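Countertops & Surfaces > Marble in a kitchen that actual kids use. Talk me in or out

biscuit_crumbs
OK so we're redoing the kitchen this summer, finally, and I have to commit to a counter. The run by the sink is going to be plain laminate whatever happens (budget!!) but there's a short stretch beside the stove, 33 inches, where I roll out dough and the kids do homework and basically everything gets dumped. I want real stone there. I've wanted it since my grandmother's pastry table.

Larkmont has a remnant yard out past Fatstead and they quoted me $300 for a piece cut and polished on the front edge. That seems cheap to me? My sister-in-law says marble in a family kitchen is insane and I'll be crying over a lemon ring by the Fourth. Who's lived with it?

tile_and_error
Your sister-in-law is right. Get quartz. I put white marble in our last place and it had etch marks before the backsplash was up. Sealing doesn't stop it either, people mix those two things up all the time. Sealer slows down stains. Acid eats the polish no matter what you wiped on it.

oldhousemope
Disagree with the above, respectfully. Mine's been in for 11 years and yes it has marks all over it and I like it better now than I did new. You have to decide which kind of person you are. If you wipe down a counter and then bend over sideways to look at it in the light, don't buy marble.

tile_and_error
Lol I am absolutely the bend over sideways person.

pantrymoth44
$300 with the edge polished is a good price but ask what's included. Larkmont charged my neighbor extra for the cutout and again for bringing it up the steps. Also ask how thick. The thin stuff needs a sheet of plywood underneath and then your height is off from the laminate next to it.

biscuit_crumbs
No cutout, no steps, thank goodness. I hadn't thought about thickness at all, I'll call them. I do NOT want a little cliff between the two counters, I'll be catching flour in it for the rest of my life.

gravelroadgail
For rolling dough honed is nicer than polished in my opinion. Polished gets grabby when it's humid. I'm sure ten people will tell me I'm wrong.

oldhousemope
You're wrong :) Polished all the way for pastry. My honed piece at the old house held on to butter like a grudge.

gravelroadgail
Well mine doesn't, and I make a pie a week. Are you flouring it?

oldhousemope
Am I flouring it. Yes, I am flouring it.

countertop_lurker
Has anybody used the Tivton sealer? The water-based one with the green cap. The guy at Chu Tile swears by it and the guy at the other place says it's colored water. I have a bathroom vanity to do and would like to stop driving back and forth between these two men.

pantrymoth44
Used Tivton on our hearth. Went on easy, didn't smell, water beaded up for a good while after. No idea how it'd do with red wine or tomato sauce. Do a test patch on the back side of an offcut, leave a spoonful of oil on it overnight, and you'll know more than either of those guys.

tile_and_error
Offcut test is good advice. biscuit_crumbs you should do that too. Ask Larkmont for a scrap of the exact slab, then be mean to it. Lemon, vinegar, coffee, leave it all on there. If you can look at the result and shrug, go ahead and buy the marble and I'll stop nagging.

biscuit_crumbs
Oh I like that. Do yards just hand those out?

pantrymoth44
Usually, if you ask nice and don't show up right at closing.

slowdrip_sam
Can I ask what color? Everybody's talking like it's white. The dull spots show on dark stone too, sometimes worse, but crumbs and coffee drips kind of disappear if there's enough going on in the pattern. Plain black is the worst of all worlds, every fingerprint. I had black granite for four years and I think I spent three of them holding a microfiber cloth.

biscuit_crumbs
They have a creamy one and a dark brown one. I walked in for the creamy one and keep thinking about the brown. My husband says the brown looks like a steakhouse. He isn't totally wrong, but I like a steakhouse?

slowdrip_sam
Brown with a lot of veining is what I'd get if I did it over. Brown marble with white veins: 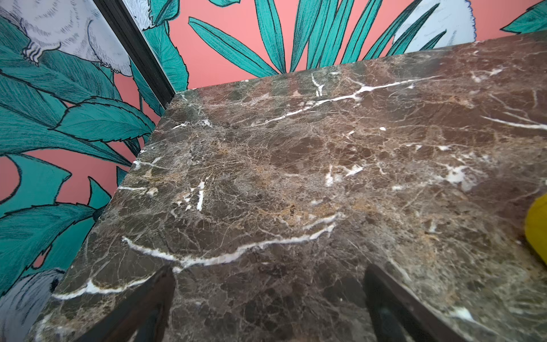
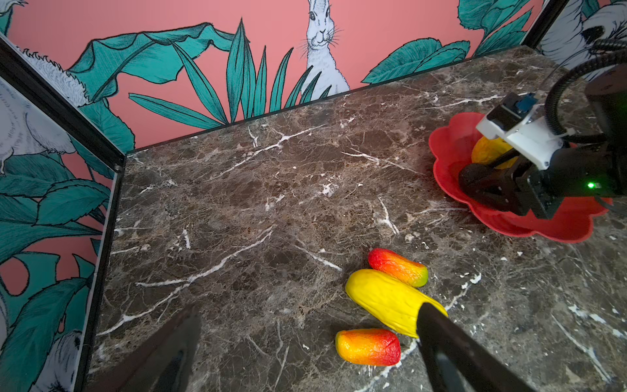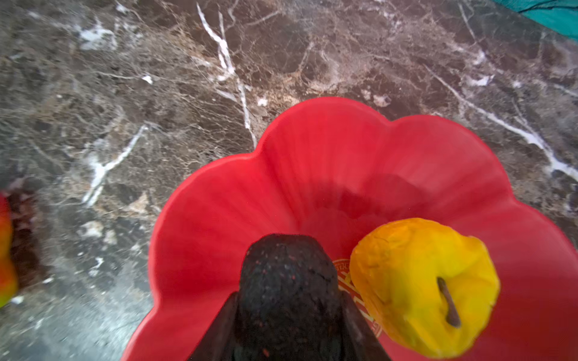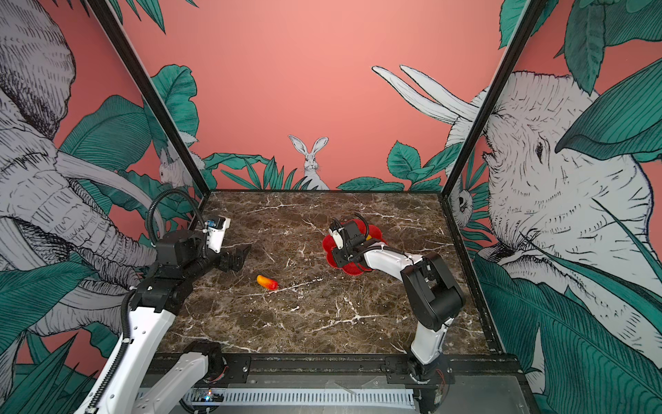
Whatever you choose, go see the whole piece in person and not just the sample square. With busy stone the sample tells you next to nothing, you could get a quiet corner on the sample and a lightning bolt across the middle of your counter. Bring blue tape and mark the part you want cut.

gravelroadgail
Seconding the tape. And take a cabinet door with you! I brought home a gray that looked great at the yard and turned purple next to my oak.

tile_and_error
I'll admit brown is a better idea than white for a house with kids. I'd still get quartz. You can get quartz in brown, you know.

oldhousemope
You can, and it looks like a hotel lobby. Sorry. I've seen a couple of nice ones but mostly it's a hotel lobby.

tile_and_error
A hotel lobby with no lemon rings.

countertop_lurker
Small update from me, I did the oil test with Tivton on a vanity offcut. Sealed half came clean, bare half has a dark blob I can't get out. So the Chu guy wins. I used two coats and wiped the extra off fast, it goes streaky if you let it sit.

biscuit_crumbs
OK update! Went out to Fatstead with a cabinet door under my arm like a crazy person. They gave me a scrap of the brown and it's been on my windowsill with half a lemon upside down on it since last night. There's a dull ring. I tilted it in the light and looked at it for a while and I think I'm fine with it? My husband couldn't find the ring until I pointed, and then he couldn't stop seeing it, so now I may have a different problem.

Thickness turned out to be OK, they can shim it level with the laminate. Still going back and forth on honed. gravelroadgail, do you oil yours or leave it bare?

gravelroadgail
Bare! I wash it with dish soap and dry it and that's the whole routine. Get them to hone the back of your scrap and try both sides with some butter on it.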